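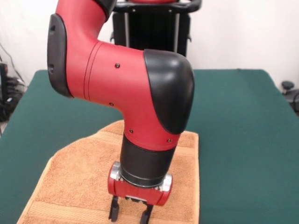 Is the Wurkico parallel gripper worth the money if you mostly handle cloth? For towels and other thick stuff I'd say it is, and for thin shirts I would look at the Salian first.

I have had mine since January, after Hauke Tiedemann talked me into it over a very long coffee, and I've grown so fond of it! It cost me 329 dollars from Sketatum and arrived in 11 days. Two fingers, straight down, pinch and lift – that is really all I wanted. On a folded terry towel the loops give the fingers plenty to hold, and out of 100 lifts I lost 17, mostly when I came in too high and only brushed the top. The Salian (Hildegard Heitmann kindly lent me hers for a month) is gentler on thin cotton but slower to close, and I got a bit impatient with it. My one real grumble is the Wurkico manual, which spends pages on mounting and hardly a paragraph on setting the grip force.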